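Week 6 notes: reading a room before you tidy it
Reading time: 7 minutes

Okay, picking up where we left off on Wednesday, when I ran out of time (again) and rushed the part about walls. Your Funlow worksheets all started with the tabletop, and I get it, the table is where the stuff is! But I'd like you to start with what can't be moved and work inward from there.

So, old brick. I love it, and it's a pain to keep nice. Worn brick drops grit, the mortar catches dust, and anything pale you put in front of it will need wiping more often than you'd like. If there's a ledge along the wall, write it down on the sheet as a surface, even if it's bare. Ledges fill up.
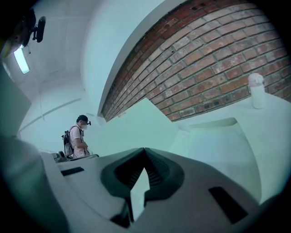

Next comes what I call the parking problem. A bottle gets set down on the nearest shelf and stays there for a month, because it looks fine standing up by itself. Ask who uses it and where they're standing when they do. Hegarty's chapter on "resting spots" is good on this (skip the part about labels, we'll do labels in May).

Then the floor. Cables, power strips, fans, cases: I want all of those on your sheet before you touch a single thing on the table. Over 2 pages of the reading are about tabletops and there's one skimpy paragraph on floors, and I think that's backwards. People trip on floors! Run the cables along the wall, get the fan out of the walking path, and only then clear the top.

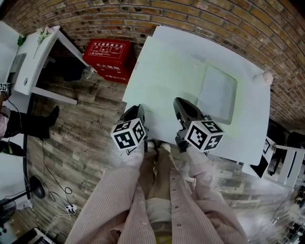
Notes by Declan McGrath | Room Care and Setup, section 2

Safety stuff gets its own line on the worksheet. A red fire-extinguisher box against the wall stays put, and the space in front of it stays open. Don't let a desk creep over in front of it, and don't use the top as a shelf. A flower on the desk next door is fine by me, I like a flower.

For the table, do it in this order: cups first (a cup on its side goes straight to the sink), then loose pads, then the big sheet last, so you aren't dragging things around on top of it.

For next time, fill in the Wikley grid for a room you know well. Bring it on paper, please.

Last updated: May
Questions? See me after class | © Declan McGrath | Back to top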